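Two-Arm Sorting Cell: Control and Planning Software

Print this page | E-mail this page 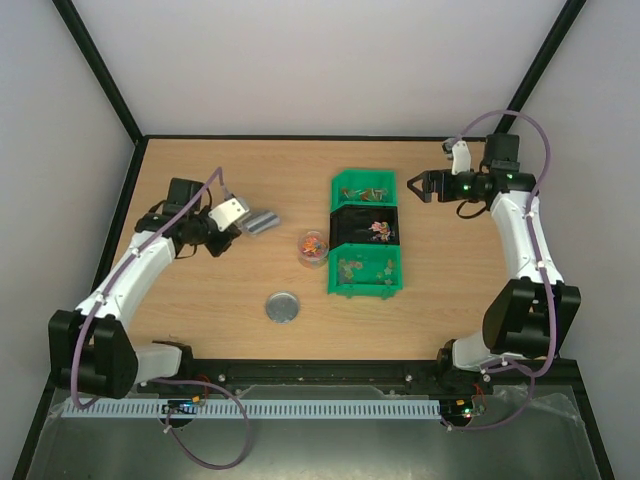 The Vadenier cell with both arms over the table and the three bins to the right of center.

This gallery covers the software side of the Vadenier bench at Curkside: arm control, perception, motion planning and the logging tools. Mechanical drawings are kept in the Belitz archive and are not repeated on this page. The notes refer to the software as it stood in September, at build 2722.

Control. Each arm has its own driver process, and both report to one supervisor. The supervisor sends joint targets at 120 Hz and reads back position and motor current in the same cycle. If either driver misses three cycles in a row, both arms hold position. Earlier builds stopped only the arm at fault, which left the other one moving through space that the planner had reserved.

Perception. There is a small camera at each wrist, and the two streams are captured at 30 frames per second. Frames are stamped when they reach the host, then matched to the nearest joint reading. The bins hold small pieces in mixed colors, and the translucent star-like ones in the front green bin are the hardest to segment. The color threshold used for opaque pieces loses their outlines against the green floor. Melnyk, our labeling tool, now keeps a separate class for them.

The clear round container just left of the bins causes a related problem. Its wall is nearly invisible to the segmentation model, so the contents are found and the container is missed. We fit a circle to the rim and pass that to the planner as a solid cylinder. The silver-gray lid on the table is easier to find, although glare on the raised rim can still split it into two detections.

Planning. The table is divided into a left zone, a right zone and a shared strip. An arm must hold a lock before it enters the strip, and the lock is released when the wrist clears it again, with a 13 mm margin. Paths are checked against a simplified model of both arms. Cables are modeled as a fixed thickness added to each forearm — crude, but cheap to compute. The loops near the bases are outside the model.

Tooling. Every run writes one file with joint data, both camera streams, lock events and the planner's rejected paths. The rejected paths take up the most disk space and are the first thing we open when a grasp fails. The replay viewer can step both arms together or freeze one and scrub the other. Replay from a network drive is still slow, and long runs should be copied to a local disk first.

Open items: wrist camera calibration after a cold start, lock timeout during manual jogging, and a bin editor that saves compartment corners without a restart.

This site uses cookies to remember your display settings. By continuing to browse, you accept their use.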